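4.2 Fuse block replacement

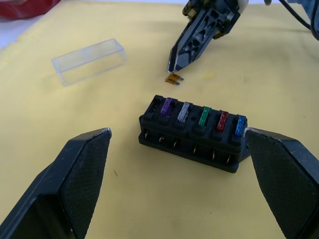
Figure 3. Fuse block task, view from the wrist of the holding arm. The first slot is empty; the orange mini blade fuse lies on the cloth under the tip of the second gripper.

The fuse block task was chosen as the smallest of the shop-floor chores in our set. It stands in for a job done daily at the Pultville vehicle workshop, where a mechanic opens a fuse housing, pulls a blade fuse, pushes in another and refits the cover. A trained person does this in a few seconds and seldom looks at the second hand while doing it. For a two-arm system the same job brings together three things that are usually tested apart: picking a thin part from a soft surface, turning it upright in the grasp, and pressing it into a tight slot against a load that rises sharply near the end of travel.

The block is placed on a cloth and is not clamped. This makes the task harder than the bench version used in our earlier work with the Gotholm controller, in which the housing was screwed to a plate. With a free block, the holding arm must close on both ends of the housing and resist the push of the inserting arm. If it closes too early, the block is turned slightly and the slot is no longer where the planner expects it. If it closes too late, the block slides on the cloth at first contact. In the arrangement of Figure 3 the fingers of the holding arm are open on either side of the block, so the slot position has to be estimated again after they close.

The clear plastic cover is a further source of error. Its walls give weak edges and bright reflections, and the depth estimate over it is poor. In the trials reported here the cover was taken off before the start and did not have to be refitted. We regard this as a real limit on the result. A workshop would not accept a block left open, and the earlier chores in Section 4.1 were scored only when the work area had been restored.

Each trial began with one slot empty and one loose fuse lying on its side. A trial was scored as a success if the fuse was fully seated and the other fuses had not been moved. Partial seating was recorded as a failure, although it was noted separately. The time limit was 40 seconds, after which the arms were stopped in place. The policy was trained on 3918 demonstrations across all chores, recorded by two operators using the Sipos teleoperation rig. No demonstrations were added for this task after the first test round.

Of 40 trials, 23 were successes. The remaining trials fall into two groups. In the larger group the fuse was grasped but held at a tilt, with one prong entering the slot ahead of the other. The inserting arm then continued to press, as the force signal at this stage is close to that of a correct insertion. In the smaller group the fuse was never lifted. The finger tip pushed it along the cloth or pressed it into a fold, and the policy repeated the same approach until time ran out. We saw no case in which it changed the direction of approach after a failed pick, a thing both operators did without being told to.

Zsófia Virág repeated the test with a firmer cloth of the same colour. The failed picks became less frequent, while the tilted insertions did not. This suggests that the two kinds of failure are separate and that a better surface would not by itself make the system ready for use. A short wiggle motion before the final press, proposed by Kartini Latuheru, is now being tested on the Avbridge arms and is not covered in this paper.

Compared with the household chores, the fuse task gives a less hopeful picture. Folding and wiping allow small errors to be corrected by doing the same movement again. A blade fuse allows very little of this: once tilted in the slot it has to be pulled out, regrasped and turned, and the present policy has no reliable way of doing so. Success also says nothing about whether the correct fuse was chosen. Rating was not part of the task, and a system that fills an empty slot with whatever fuse is nearest would be unsafe in a vehicle. We return to this point in Section 5.3.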